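Ruddock Funeral Home and Cremation Service Opens Obituary Archive to Families at No Charge

STUKDALE – Ruddock Funeral Home and Cremation Service has opened its full archive of death notices, service programs and obituaries to the public. The archive holds 3000 records from Stukdale and the neighboring township of Anow and may be searched by family members, church historians and anyone else with an interest in the people who lived and worked in the area.

Until now, a family looking for an older notice had to call the office and wait while staff went through the paper ledgers. The ledgers remain at the funeral home and will stay there. Copies of the pages are now available in the family room at the main chapel and through the Ruddock website at any hour.

The oldest notices in the collection are short. Many give only a name, an age, a church and the hour of the burial. Later ones run longer and name parents, brothers and sisters, schools attended, military service, lodges, choirs and places of work. A number of them include nicknames, which families have told the funeral home are often the only way they can be sure they have found the right person.

Of the records now open, 1534 include the full text of an obituary as it was first printed or read at the service. The others are made up of burial notices, memorial cards and service programs. Where a program lists the pallbearers, the hymns or the order of speakers, those lists have been typed out so that they can be searched along with the rest.

Names have been entered as they appear in the original. Spelling was not uniform in the early ledgers, and the same family may be found under two or three forms of one surname. The Plilutska family, whose members came to Stukdale to work at the brickyard and are buried in the north section of Anow Cemetery, appears under four spellings. Staff have linked these entries so that a search on one will bring up the others. Families who know of similar cases are asked to report them to the office.

Corrections are welcome. A form is available at the front desk and on the website. A relative who wishes to correct a date, add a maiden name or supply the name of a child left out of a printed notice may do so at any time. The original wording will not be changed. The correction will appear beneath it, with the month in which it was received.

Ruddock will also accept material for the archive. Families may bring in funeral programs, memorial cards, newspaper clippings and handwritten remembrances connected with any person who lived in Stukdale or Anow, whether or not the service was held at Ruddock. Items will be copied while the family waits and handed back the same day. Photographs are accepted when the person shown can be identified by name.
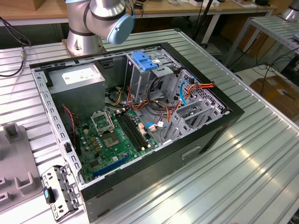 Some records have been held back. Notices for children are open only to members of the immediate family, and any family may ask that a record be closed. Requests of this kind should be made in writing and will be honored without a reason being given. Home addresses have been removed from all notices, and cause of death is shown only where the family chose to print it.

Printed copies of an obituary may be ordered in single sheets or as a folded card on heavier paper. The first copy of any notice is free to a relative. The funeral home has set aside paper stock for 1000 cards for this purpose and will order more as needed. Churches preparing anniversary books or homecoming programs may request a larger number of notices at one time and should allow two weeks.

An open house will be held at the main chapel in June, from 2 p.m. until 6 p.m. Staff will be on hand to help visitors search for relatives, and the original ledgers will be on view in the family room. Light refreshments will be served. The building is fully accessible, with parking at the rear entrance.

Ruddock Funeral Home and Cremation Service has served families in Stukdale and Anow for three generations. It offers traditional burial, cremation, memorial services and advance planning. Questions about the archive may be directed to the front office during regular business hours.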